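February
Posted by Hala Benjelloun

Well, I promised an update on the folding project and I'm a bit behind with it, so I'll try to get everything in before my tea goes cold.

If you missed the last one, our student team is trying to teach a robot arm to fold clothes and put them in a pile. I joined in the autumn because I liked the posters and stayed because I'm oddly competitive about T-shirts. We work with hand-held grippers, so one of us does the folding by squeezing the handles, and the recordings go off to Angelica Cabanatuan, who sorts them and trains the model overnight. We finished last term on 277 usable folds. As of this month we have 560, and I'm very pleased with that!

Most of the new ones were done on a bed. The table at the Vasylenko workshop is lovely and flat, but people fold their washing on beds, don't they? A sheet creases and shifts about when you pull at things, and we wanted the model to meet some of that before the spring demo.

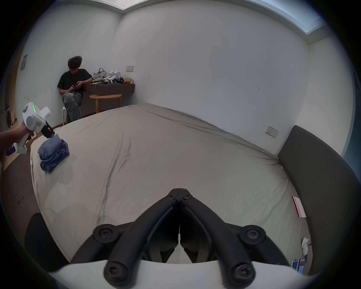 Palteven Student Robotics Club - Home Tasks Team

Denim blue cloth has been my nemesis, I'll admit. It's fine on the first fold, then the top layer goes rumpled and I have to decide whether to nip the corner again or let it be. Angelica says let it be, as long as the edges end up fairly close. I still nip it. You also get a proper ache in your thumb after an hour or so, and we've started swapping over every half hour, which helps a lot (bring a snack, too).

The other news is that we've put our names down for the Wekadon Cup, in the household round. Each team gets a basket of washing it hasn't seen before and fifteen minutes to get through it, with points for neatness and points off for anything dropped on the floor. Our best practice score so far is 390. Last year's winners got 913, so there's a fair way to go - but they'd been at it for two years and we've had five months.

We could do with more hands before then, and more clothes. Socks are no good to us yet, but towels, pillowcases and old jeans would all be very welcome. You don't need to know any programming to come and fold. Angelica is also running a short lunchtime session on cleaning up recordings for anyone who'd like to see that side of things, 12.30 in the Bolix Room, and I'll be there with biscuits.

Contact the Home Tasks Team via the club office | © Palteven Student Robotics Club | Back to top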